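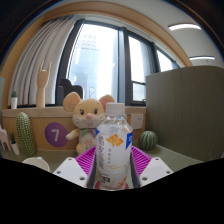 7番の卓で、水を持ち上げる

Plastusumの見学会に申し込んだのは、案内文に「自動化の現場をご覧いただけます」とあったからだ。倉庫の高い天井、走り回る台車、無人の通路。そういうものを想像して、歩きやすい靴まで履いていった。通されたのはカーテンのかかった大きな窓のある明るい部屋で、自動化の現場では人間が手で水のペットボトルをつかんでいた。

集合は午後1時半、1階の受付。12月の平日に会社見学に来る人間がそういるはずもなく、参加者は私と、物流会社Ivecのような名前の(名刺を見直したらIveckだった)会社から来たラドゥ・パナさん、その同僚のリヴィウ・マノレさんの三人きりだった。スリッパに履き替えるので、歩きやすい靴は下駄箱で留守番である。

案内役は現場主任の曹子萱(Tzu-hsuan Tsao)さん。もともとは同じ会社の出荷部門で、注文の品を棚から取って箱に入れる仕事を9年していたという。今はその「取って入れる」を機械に覚えさせる側にいる。

「やっていることは変わりません。箱に入れなくてよくなっただけです」

握る、置く、また握る

作業そのものは、見ているとすぐにわかる。手に持つ式のグリッパーを構え、卓の上のものを指先ではさみ、決められた場所へ運ぶ。その動きがまるごと記録になる。開始の合図は自分の足元のペダル、終わりもペダル。うまくいかなかった回は画面で「破棄」を選ぶのだが、このボタンがやけに小さい。曹さんによれば、以前は大きくて、誤って押す人が続出したらしい。

ペットボトルは難しいんですか、とパナさんが聞いた。彼は見学のあいだじゅう、真面目な質問を一手に引き受けてくれた。曹さんの答えは、透明なところと白いラベルのところで見え方が違うこと、背の高いものは下のほうをはさむと揺れやすいこと、それから、みんな水だと思うと油断すること、だった。

一回の記録は長くて90秒。先月この部署で採用になった記録は1,164本で、撮ったうちの92パーセントにあたるそうだ。残りの8パーセントについて尋ねると、主任は「くしゃみなどです」とだけ言った。

出荷の人たちはどこへ行ったか

聞きたかったのはここだ。夏に出荷ラインへPredaという搬送システムが入り、棚まで歩く仕事がほぼなくなった。一日に歩く距離が減って、タマラ・シマさんは膝が楽になったという。そのかわり肩がこるようになった、ともいう。総務に出した要望書には「マッサージ機」と書いたが、届いたのは肩こり体操のポスターだった。休憩室のコーヒーメーカーの上に、いまも貼ってある。

配置換えは希望制で、記録の部署に移った人、ラインの監視に残った人、辞めた人がいる。辞めた人のことも曹さんは隠さなかった。「歩くのが好きだった人は、辞めました」。郵便配達になった同僚から、ときどき坂の写真が送られてくるらしい。

給料は、と今度はマノレさんが聞いた。基本給は同じ、夜勤手当がなくなったぶん手取りは減ったそうだ。シマさんの表現では「夜に眠る権利を買った」ことになる。高いか安いかは、まだ計算中とのこと。

変わったことをもうひとつ挙げるなら、おしゃべりだという。ラインの横では音が大きくて、休憩まで口をきかないのが当たり前だった。記録の部屋は静かなので話せる。話せるのだが、手元に集中しているので結局あまり話さない。そこで昼休みが長引くようになり、管理部のスマランダ・バランさんが始業のチャイムの音を変えた。今のは少し怖い。見学中に一度鳴り、私もなぜか早足になった。

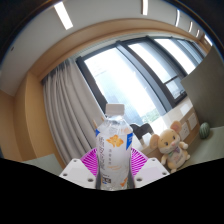
白い指ではさんだ水のペットボトル。右手の奥にネズミのぬいぐるみ。

やらせてもらった

最後に体験の時間があった。グリッパーは見た目より手首にくる。卓の上の水をはさみ、持ち上げ、隣の印の上に置く。生まれてから何千回もやってきた動作のはずが、指が二本になったとたん、初めて箸を持った日まで戻されてしまう。

一回目、倒した。二回目、はさむ前に倒した。三回目にようやく置けたが、ペダルを踏み忘れていたので、世界のどこにも記録は残っていない。パナさんは一回で成功し、何も言わずに手袋を外した。

シマさんが横で手本を見せてくれた。力を入れず、寄せて、止めて、上げる。手首がほとんど動かない。棚から物を取り続けてきた人の手つきで、こういうものを機械が欲しがるのはよくわかる。ご本人に「将来ロボットがこの動きをしたら、自分の手だとわかりますか」と聞いてみた。

「わかりますよ。置く前に一回迷いますから、私」

曹さんが、その迷いは直してほしいと三か月前から頼んでいるのだと横から言い、シマさんは聞こえないふりをして次の一本に取りかかった。

帰りがけに

土産はVullanoという社内ブランドのボールペンだった。グリッパーでも持ちやすい太さに設計されているそうで、人間の手にはやや太い。

見学は所要2時間、無料、要予約。室内は暖房がよく効いているので、上着は受付に預けたほうがいい。記録中の卓の後ろを通るときは声をかけられるまで待つこと。駅からは歩いて行けるが、帰りのバスは本数が少なく、私は乗り遅れて結局歩いた。例の靴は、そこで役に立った。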